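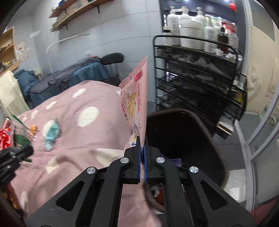 Bed surfaces and small waste: revised room guidance

The Sikard residence has updated the tidying section of its room guide for the 65 units on the Sternen side. The earlier version dealt with floors and desks only. In the May walk-through, beds accounted for most of the clutter recorded, chiefly snack packaging, small cloths and clothing heaped at the wall side.

The revised sequence starts with food packaging. Sealed bags go back to an open shelf or cabinet compartment, upright, with the printed face outward. Opened bags are folded over twice and clipped. Empty bags and loose wrappers go directly into the bin. Transferring them to the desk first adds a step and was the most common fault noted.

Clothing is second. Denim and other heavy items are separated from light garments before folding. Small cloths are shaken out and placed with the laundry. The blanket is straightened last, after the bed has been cleared to the wall.

Used wipes and tissues are classed as general waste in all rooms. They are not to be flushed. The Shemweta drain line was blocked 11 times last year, and wipes were found on each occasion. 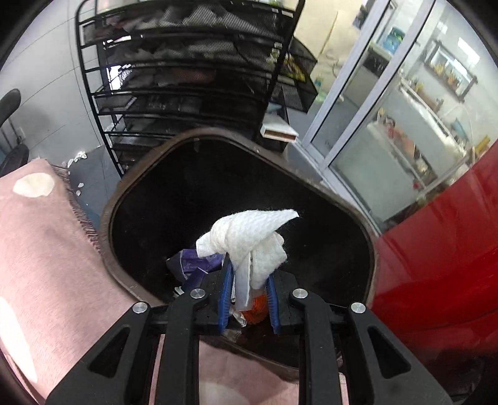
Used wipes and snack wrappers: general waste, room bin.

Bins are emptied when the contents reach 17 cm below the rim. Scuffed rims do not qualify a bin for replacement; cracked ones do. Replacement requests go through the Gotora form, under Room Fittings, with the unit number in the first field.

Printed copies of the guide are at the front desk. The tidying section begins on page 136.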